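Ticket 278 — Garment keeps sliding off hanger / trim twisting
Opened by: Marisa Mancuso
Handled by: Aurelia Danzer, Daroneck rental costumes
Status: Waiting on customer
Opened: 2nd February

Marisa Mancuso wrote:

Hi there! I picked up the yellow top with the black trim from your Clurnaldale shop (rental set 860, the shiny one) and I'm already having a fight with it. I put it on a hanger in the bedroom and one side won't stay up. I fix the shoulder, walk off to make coffee, come back and it's on the floor in a little yellow heap. This has happened 4 times now and I'd love to not send it back looking like a used gift bag.

What I've tried so far:
- a wire hanger from the dry cleaner (worst of the bunch, don't bother)
- a padded one I've had since December, too fat for the neckline
- the dark hanger I'm using at the moment, better but still not great
- buttoning nothing, because there are no buttons, I did look

The other thing is the black edging. It goes along the neck and down one side, and I can't tell if the long dangly bit is supposed to hang free or get tied to something. It's on the clothes rack next to the bed if that helps, where it gets the most air.
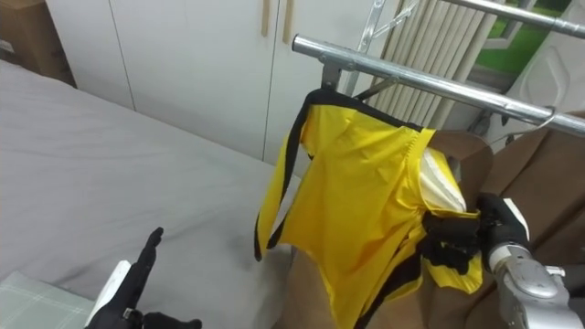 Yellow top on the drying rack, black trim hanging down on the left, fabric bunched on the right.

I haven't ironed it — I'm a bit scared to, with that fabric. There are little crinkles all over and I don't know which ones came with it and which ones are mine.

Aurelia Danzer replied:

Hi Marisa, thanks for all the detail, and please leave the iron in the closet for now! The small crinkles are part of the cloth. We're only worried about hard creases.

The black strip is meant to hang loose until you're wearing it, so you can stop looking for the other end. For the slipping, wrap a rubber band around each end of the hanger, or use one with notches. Then smooth the white inside part flat at the shoulder first and let the yellow drop over it. If you start with the yellow, the side gets pulled around and bunches up again.

If a crease is still there in the morning, hang it in the bathroom while you shower, up to 35 minutes, well away from the water.

Marisa Mancuso wrote:

Oh, rubber bands, I have a whole drawer of those! Doing it tonight. Can you keep this open until I've checked the shoulder tomorrow?

Aurelia Danzer replied:

Sure, leaving it open.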